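Planning a Small Robot Work Area: Buying and Budgeting Tips
5 Jul 2018
By the Trakberg Workshop Desk

Print this page | E-mail this page

Most people who set out to buy equipment for robot handling work spend a long time on the arm or the gripper and very little on the table it will work over. Then the crate arrives and the table wobbles, the outlet is on the wrong wall, and the budget is gone. The tips on this page are for a first work area in a spare room, a school lab or a small shop, where the job is picking up and moving ordinary household things such as food, dishes and small packages.

Start with the objects

Write down what has to be picked up before you look at a single catalog. Put the item, its weight and its widest side on one line each. Weigh things full as well as empty. A bottle of water and an empty bottle are two different lines on the list.

Measure the opening of the gripper you have in mind against the widest line. If the widest thing barely fits between the fingers, go up a size or take it off the list. Very small loose items like dry beans or rice should be listed by the container they sit in, unless you truly plan to pick them one at a time.

Finger pads

Pads wear out and should be treated as a supply, the same as sandpaper. Ask the seller what a replacement pair costs and how long it takes to ship. If the pads are glued on, ask what the whole finger costs.

Soft, textured pads hold round things better than hard smooth ones. They also hold on to juice and dust. Wipe them at the end of each session with a damp cloth, let them air dry, and keep solvent away from them unless the maker says it is all right. Clotari ships its small gripper with one spare pair in the box. The Rana does not, so add a pair to the first order.

Setting the budget

For a hand-held gripper, a table, lighting and supplies, we planned on $3000 and spent $2527. The difference went into a drawer for repairs and was used up by February. The money went mostly to the gripper. Second was the table, which we bought twice.

Items people leave off:
- spare pads and spare screws
- a second set of cables, longer than you think you need
- cable clips and floor covers
- printed marker boards, and something stiff to mount them on
- plates and bowls that will be used for nothing else
- fresh food, if food is on the list, bought again every week
- shipping on returns

Get the shipping cost in writing. On heavy items it can change which seller is cheaper.

The table

Buy the table for stiffness. Push on one corner with your hand; if the far corner moves, keep looking. A plain, light, dull top is easier to work on than a shiny or heavily patterned one, and spills show up on it right away.

Leave more room behind the table than in front of it. People will want to walk around the back. Allow 3 feet on any side where somebody stands to work, and keep chairs out of that space during a session.

If a microwave or other appliance is going to share the top, put it down first and arrange everything else around it. Check that the door swings all the way open. Then check it again with the plates out.

Laying out the items

Set the items with gaps between them so the fingers can come in from the side. Dishes that touch get knocked. Put each loose food on its own plate. Taller things like bottles go at the back, where a sleeve won't catch them.

Mark the home position of each plate with a small piece of painter's tape under the rim. Replace the tape when it curls.

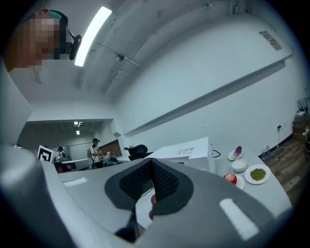 Apple, a purple leafy piece and beans plated separately, with the water bottles kept at the back.

Buy plates and bowls in one plain color, and get a few extra. Glossy ones are fine for people but can glare under a strong ceiling light, so try one on the table before you buy a stack. Fruit bruises with handling. Swap it out when it goes soft, as a soft apple behaves differently in the pads than a firm one and your notes from the two won't match.

Power and light

Find the outlets before you place the table. Run cables down the wall and along the baseboard, never across the walkway. One outlet is enough for a hand-held setup with chargers. An appliance that heats should have its own.

Even light from overhead is worth paying for. Long LED panels do the job well and cost little to run. Turn everything on and look for hard shadows where the hands will be working. If you see one, move the table a foot and look again before you buy another lamp.

Questions for the seller

Ask these by e-mail so you have the answers later.
What does the warranty leave out?
Can the pads be changed without tools?
Is the charger included?
How much does it weigh with everything attached?

The last one matters for anything a person holds. A tool that feels light at the counter is tiring after an hour. Vendano will let you try a unit for 9 days and takes it back if the box is complete, so keep the foam.

After the first month

Go back to the object list and cross off whatever never got picked up. Sell or shelve what you bought for it. Reorder pads when you open the last pair, and write the date on the bag.

Contact the Workshop Desk | Copyright Trakberg. All rights reserved. | Back to top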